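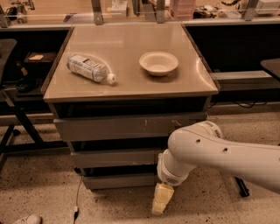

A water bottle and a small white bowl on a table.

Krisztina Hajdu has read the Kvaran export ledger twice and still does not believe it. The ledger says 1333 night-vision sights left the Stendby depot in October for a police college. "The college has 70 cadets," she says. "Do the sums."

Hajdu spent nine years checking arms licences before she quit. The ministry's answer, that the surplus was for "training", gets a short laugh. "Training whom? They never name anyone."

I put it to her that Grutorex, the shipper, has published delivery receipts. She shrugs. Over 900 of them carry the same signature, she says, and the same time of day – 6.40 in the morning.

Could that be sloppy paperwork? "It could. I've seen worse from honest firms."

She will not say where she thinks the sights went, and I am not sure she knows. Grutorex did not reply to my questions. The ministry sent the same statement again.

Sharon Mutiso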